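Learning Adjectives and Pronouns Through Play: Building a Grammar Card Game

Project report by Gyu-bin Pyo
Supervisor: Sunee Luangrath
Liltville, 30 August 2020

Why I picked this topic

I have loved grammar puzzles ever since I started learning English, and the words that gave me the most trouble were the small ones. Take "this," "some" and "each." In "this book is mine," the word "this" sits in front of a noun and works like an adjective. In "this is mine," it stands on its own as a pronoun. Same spelling, different job! I wanted to find out whether a card game could help younger students see the difference faster than a worksheet does.

How the game works

The game is called Vandix. It has 116 cards, each with one short sentence and one word in capital letters. A player reads the sentence out loud, says "adjective" or "pronoun," and then has to prove it. The proof is my favorite part. If you say "adjective," you point to the noun it goes with. If you say "pronoun," you say what it stands in for, or admit that the sentence doesn't tell you.

Some cards from the deck:

MANY students forgot their lunch. (adjective)
MANY of them went home early. (pronoun)
I'd like ANOTHER cookie, please. (adjective)
She finished one puzzle and started ANOTHER. (pronoun)

I wrote almost 2,000 words of notes on sentences that I ended up throwing out. The worst ones used "her," which can be a possessive ("her coat") or an object pronoun ("I saw her"). A sentence like "I saw her duck" is great fun to argue about, but it stopped the game cold, so "her" got its own small bonus pack.

Trying it out

I played Vandix with 14 students from the Drarnilside after-school program, over three sessions in February. They worked in pairs or small groups and took a short written quiz before the first session and again after the last one. Ms. Luangrath checked my quiz sentences to make sure none of them also appeared on a card.

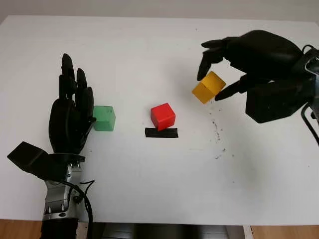
What I found

Most of the group did better on the second quiz, and I was thrilled! The biggest jump was on "this," "that," "these" and "those." Students began looking for the noun right away, and a few of them tapped the table where the noun "should" be. "Each" and "both" improved too, only less. The hardest card in the whole deck was "BOTH are welcome," and I still got groans about it in the last session.

My group was small, and all of them had signed up because they like games, so I can't say how Vandix would do with a full class. I also had no second group doing ordinary worksheets to compare with, and I would plan for that from the start next time.

What I would change

The sentences on the early cards are too short. Once players notice that a pronoun often comes right before a verb, they stop reading the rest. I'd mix in longer ones, such as "The blue shoes were cheaper, but I bought THESE instead." I also want a set of question words, with "which" and "what" in both roles (WHICH bus do we take? WHICH is yours?). Ms. Luangrath suggested blank cards so that players can write their own, and I've already started on a page of rules for those.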